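Brukamlow Robotics Club - Gallery
Home | About | Team | Gallery | Sponsors | Contact

Tidy-up Challenge, build season photos
Posted January 15, 2021 by Kirsten Kowalchuk

Finally getting these up. Sorry to the parents who kept asking, my laptop was full and then the site password went missing. Quick catch-up first for anyone who hasn't been following along, then photos, then the boring bits about fees and dates at the bottom. Please do read the boring bits.

The challenge this year is household tidying. Teams get a table with ordinary stuff on it and a card with a job on it, and the two arms have to do the job within 45 seconds. Our kids drew the bookshelf card back in October. Book goes from the table to the shelf, standing up, spine out. Sounds easy. A paperback lying flat is a rotten thing to pick up with two fingers, try it yourself at the kitchen table with a pair of tongs. The covers bend, the pages fan out, and if you come in too low you just shove the whole pile along.

Four students on the arms team this season. Jae-hoon Kang and Na-rae Jin on code, Ah-rin Chae on grippers and anything with a screw in it, Ye-rin Ha on the practice log and the strategy binder. All in grade eleven except Ye-rin, who is in ten and keeps the rest of them organized.

We call the robot Shin. It was Mirnine for the first month, then there was a vote.

Bookshelf job photos - pink book on top, teal one underneath, shelf at the back left.
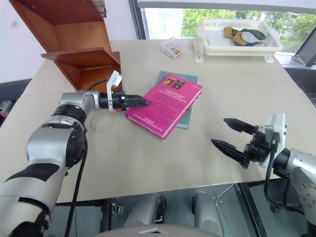

Left gripper nearly closed and pointed at the pink book. Right one open on the other side of the table. Basket by the window is for the laundry card, we share the table with that group. 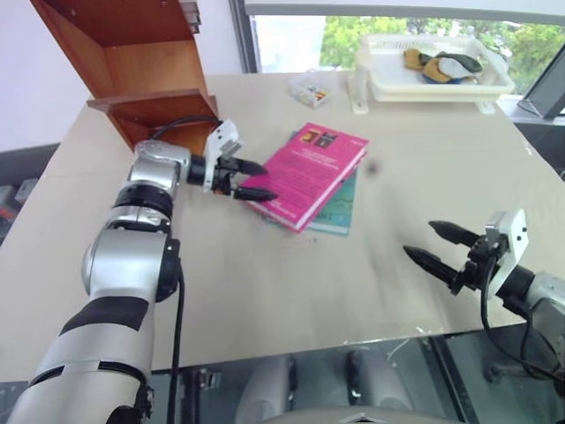
Fingers a bit open, right at the edge of the book. This is the bit the kids call "the pinch" and it's where most of the arguing happens. Colour of the light changes all day with that window so Na-rae keeps re-doing her vision settings, ask her about it if you have an hour.

How the approach works, for the grandparents who emailed. The arm comes in from the side at book height, fingers open just wider than the cover and pages together. Close, lift the near edge, then tilt. Jae-hoon wrote the first version to grab from above and it was scrapped after two practices. Side approach is slower but the log likes it better. The second arm is meant to steady the stack so the bottom book stays put. That part of the code is still being written, or was when I last asked.

The team has 442 attempts in the log so far. Ye-rin writes every one down, good or bad, with the book used and where it was on the table. The good ones have been creeping up since the break. She has a graph. It's on the wall by the door, go look at it when you drop off.

Thicknes matters a lot. Hardcovers are fine. Thin magazines are hopeless and thankfully not on the card list. Ah-rin has been trying different finger pads and has a muffin tin full of the rejects, cut from bike tube, shelf liner, a hot water bottle. Current favourite is the shelf liner. If anyone has an old rubber boot they don't need, she would like it.

Other stuff

Regionals are at the Komberg Centre again. Same parking mess as last time so carpool if you can. Load-in is early, bring toques and mitts, the loading door stays open the whole time and it is freezing. Forms go back to me, not to the school office.

Fundraising. We need $2,000 for the travel case and entry fees and we're almost there, the bottle drive did better than I expected. Still collecting empties, leave them in my garage, side door is open. No glass please, we had a bag split.

Snack rota is on the fridge. There are gaps. You know who you are.

Also we're short on paperbacks to practise with. Any size, any condition, covers have to be attached. The kids need a mix so the arms don't get used to just the same couple of books. Drop them in the bin inside the front door. You won't get them back in nice shape, so no library books!! (One came in last week. It has been returned.)

More photos once the laundry group sends me theirs, and I have some from the pad testing that I need to rotate first. If your kid doesn't want their name on the page let me know and I'll take it off same day.

Kirsten

Older galleries: Bridge Night | Line Followers | Open House
Back to top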